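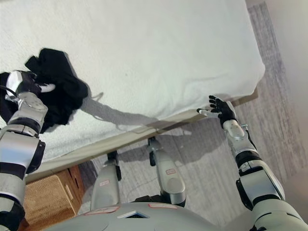 Das Gästehaus Ullidside hat seine Bettenfrage geklärt, nach drei Sitzungen und einem Probeliegen. Alle 4 Zimmer im Obergeschoss bekommen neue Matratzen und dazu weiße Überzüge in Frotteeart, geliefert von der Firma Strachan für 1.450 Euro. Gegen Weiß gab es Einwände, vor allem aus der Wäscherei. Ein zusammengeknülltes schwarzes Kleidungsstück auf dem Bett fällt darauf nun einmal stärker auf als auf dem alten Braun, das seit Jahrzehnten alles verzieh.

Die Hausordnung wurde um zwei Sätze ergänzt: Kleidung gehört in den Schrank, Koffer gehören auf den Boden. Über die braunen Decken freut sich der Tierschutzverein Dravberg. Gebucht werden können die Zimmer wieder ab Juni, das Frühstück gibt es wie bisher bis 10 Uhr.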